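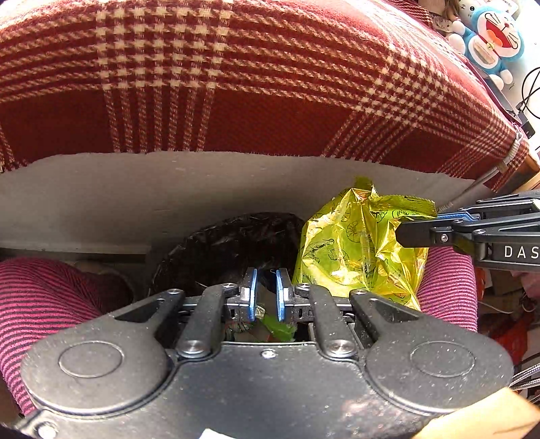 Re: [Prumport-home] Bin liners that slide down, and what to do with the second bag

Saturday, September 19, 2020

Hello everyone,

I've been meaning to answer this one all week and kept getting called away from the desk, so forgive me if half of it has been covered by now.

Earlier in this thread a list member wrote:

> We switched to the black liners from Dandov in May and I like
> them fine, but they slip down into the bin as soon as anything
> heavier than a tea bag goes in. Is everyone just buying a bigger
> size? Also, where do you all keep the bag for soft plastic? Ours
> lives on the floor and gets kicked.

Oh, I know that slipping liner so well! My bin has a wide rim with a good curve to it, and for ages I only tucked the bag over the top and hoped. What works for me now is to pull the liner well down over the outside, all the way around, then gather up the slack at the back and tie it in a small knot under the rim. Then I put my whole arm in and push the bottom of the bag down until it touches the floor of the bin (if there's air trapped under there, the first heavy thing you throw in will drag the whole lot down with it).

As for size, I did go up one, and I'm glad I did. The roll I have now is a box of 81 from Stanciu and it has lasted us beautifully. They're thin and crinkly and they rustle, but I haven't had one split yet, and I do put wrappers and torn bits of packaging in there with all their sharp corners.

Now, the second bag. I hang mine right beside the bin, on the right-hand side, at the height of the rim. It's a see-through yellow-green one, so I can tell at a glance when it wants emptying, and there's no mixing it up with the black one even when I'm half asleep. I used to have it on the inside of the cupboard door, and every time the door swung shut the bag got caught in the hinge. Two hands' width from the bin is about right for me, close enough to drop something in without taking a step.

I still throw things in the wrong one, mind you, mostly green scraps of packet that I tear off while I'm cooking and don't look at twice. I've stopped fishing them out.

Has anyone tried the Clomimard hooks that go over the rim? I'd like to know if they fit a curved edge before I order a pair.

Warm wishes to you all, and do write back about the hooks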